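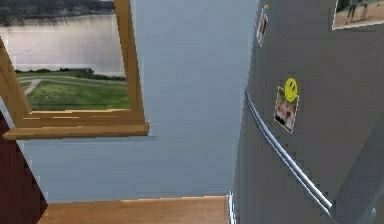 I've been pricing up kitchen scene packs for our little robotics group in Tirnstead, and the Casteo kitchen is the one I keep coming back to. We spend a lot of our time on door opening, so the first thing I look for is a proper fridge. The big grey one has a long silver handle with a gentle curve to it, and I like that it comes with clutter on the door — a yellow smiley magnet holding up a photo, another snap under a tiny rainbow magnet. Plain doors are a pain, because whatever you train on them gets flustered the minute it meets a real family kitchen!

What you get

The basic Casteo licence covers 20 kitchen layouts and costs 3000 for a year, for one site. Doors and drawers all come hinged and ready to go, and you can swap wall colours and worktops from a simple settings file (even I managed it). The Collia add-on gives you 60 extra loose objects, mostly crockery and packets. I'd leave that out of the first order unless you're doing pick and place from the start.

What I'd budget for

Don't forget the computer! Our old desktop plodded along happily with one kitchen open and fell over when we ran several side by side. Put a decent graphics card in the same bid as the licence, or you'll be going back for more money in December like we did. I'd also set aside a fortnight of somebody's time for getting your own arm model in and behaving itself.

If you're planning on real hardware later, do the handle work in simulation first. We ran 54 grasp variations on the Havlíček arm before we'd even cleared a bench for it, and that told us which gripper fingers to order and which to skip.

Grumbles

The edges go a bit pixelly on the lower quality setting. Fine for testing, less fine if you're training a camera on it, so turn it up and put up with the wait. Support is by email only — they do reply, usually by teatime.

Licences start on the day you activate them, so hold off until your machine has arrived.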